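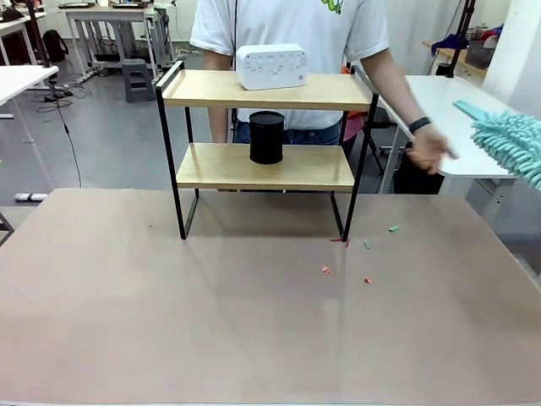
Guest room inventory management is the part of hotel operations software that records what each room contains and what condition it is in. It is separate from room inventory in the sales sense, which refers to the number of rooms available to book. A typical record lists furniture, electrical items, linens and small accessories, each with a purchase date and a replacement interval. Items that belong together are often entered as a parent and its parts, so that a two-tier tabletop shelf with a black metal frame and wooden boards is one record, and a small device kept on its upper board is another. Most systems let staff move the second without changing the first.

History

Early hotels kept room contents in bound ledgers, usually checked once a year in January. Property management systems took over reservations and billing first, and furnishings stayed on paper or in spreadsheets for much longer. Grakar, a supplier to mid-size chains, added a furnishings module after a trial at the Dudside, a hotel with 656 rooms. The module was designed by Hideaki Chiba, who had previously worked on spare parts software for ferries.

Methods

Three methods are in common use:

Manual audit. A housekeeper checks the room against a printed or on-screen list. An audit takes nearly 20 minutes in a standard room.

Barcode labels. Each item carries a label, normally on the underside or back, and is scanned with a handheld reader.

Exception reporting. Staff record only missing or damaged items during regular cleaning – the rest of the list is assumed to be correct.

Exception reporting is the cheapest of the three but drifts over time. Fiorella Costa, in a comparison of 65 properties using the Dumitrescu and Tindine systems, found that small electrical items were the most often misplaced, followed by hangers and luggage racks.

Integration

Furnishings records are commonly linked to maintenance ticketing and purchasing. Links to guest billing are less common, as charges for missing items usually need approval from a manager.

See also

Housekeeping software
Property management system
Asset tracking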